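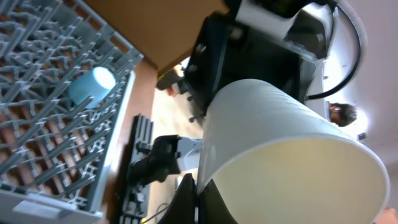
4. Loading the upper basket

The upper basket of the Jamham 249 is meant for cups, mugs, glasses, small bowls and long-handled utensils. Read this section before the first full load. Loading the lower basket is covered in section 5.

Before you start

Check that the appliance is switched off and that the last programme has finished. The display shows a steady 2 when the door may be opened. If the number is flashing, wait for the drying phase to end.

Scrape off food scraps. There is no need to rinse items under the tap. Coffee grounds and tea leaves should go in the bin, as they collect in the fine filter (see section 9).

4.1 Items that may go in the upper basket

Glazed cups and mugs
Drinking glasses marked as dishwasher safe
Rigid plastic cups and beakers marked as dishwasher safe
Saucers and dessert bowls
Ladles, spatulas and serving spoons, laid flat

4.2 Items that must be kept out

Paper and card cups, with or without a coating
Wooden spoons and boards
Cutlery with glued handles
Crystal and hand-painted glass
Insulated flasks and travel mugs, unless the maker states otherwise
Anything with a paper label still attached

CAUTION: Paper and card break down in hot water. The pulp can block the spray arms and the drain pump. Damage of this kind is not covered by the guarantee.

4.3 Loading cups and glasses

1. Open the door fully and pull the upper basket out until it meets the stops. Do not lean on it.

2. Turn each cup so that the open side faces down or slopes downwards. A cup left with its rim upwards will fill with water and will still be full at the end of the programme.

3. Start at the back of the basket and work forwards. Place mugs between two rows of tines, not over a single tine.

4. Lean tall glasses against the side supports. Leave a small gap between glasses so that they do not knock together.

5. Put light plastic items under the folding shelf where you can. The water jets can lift them and drop them on to the heating element.

6. Lay long utensils along the front edge with sharp ends pointing towards the back.

7. Spin the upper spray arm by hand. It must turn a full circle without touching anything. If it catches, move or take out the item in its way.

8. Push the basket in slowly with both hands on the front rail.

Note: Deep cups with a hollow base often hold a little water after drying. Tilt the basket insert (4.4) to reduce this.

4.4 Using the tilting insert

The left side of the basket has an insert which can be set flat or at a slope. Models sold with the Turkcombe trim have an insert on both sides.

1. Empty the insert.

2. Squeeze the two grey clips together and lift the outer edge until it clicks.

3. To return it to flat, squeeze the clips again and press down gently.

Do not change the setting while the insert is loaded.

4.5 Changing the height of the basket

The basket can be raised or lowered to make room for large plates below or tall glasses above.

To raise it: hold the basket by both sides at the middle and lift until the levers click. It does not matter if the basket is loaded, but the job is easier when it is empty.

To lower it: support the basket with one hand, press the left lever inwards, then do the same on the right. Check that both sides are at the same level. A basket that sits unevenly will rub against the door seal.

In the low position the upper basket takes glasses up to some 249 mm tall. In the high position the limit is lower, so test the tallest glass by sliding the basket in before you start the programme.

CAUTION: Keep fingers clear of the runners when lowering the basket.

4.6 Unloading

Let the load cool before you touch it. Glass is more likely to chip when hot. Empty the lower basket first, so that drops of water from the upper basket do not fall on dry plates.

Wipe any water from the folding shelf with a dry cloth and leave the door ajar if the appliance will not be used again that day.

4.7 If cups do not come out clean

Grit inside cups: the fine filter is dirty or not locked in place. See section 9.

White film on glasses: the salt is low, or the water hardness setting is wrong. See section 3.

Tea stains remain: use programme 2 and a full dose of detergent.

Cups have turned over during the wash: the basket is too lightly loaded at that point. Move the cups closer together or place them beneath the shelf.

Water left on plastic items: plastic holds less heat than china and dries more slowly. Shake off the drops or dry by hand.

Replacement clips and tines can be ordered from Byun spares under part number 102.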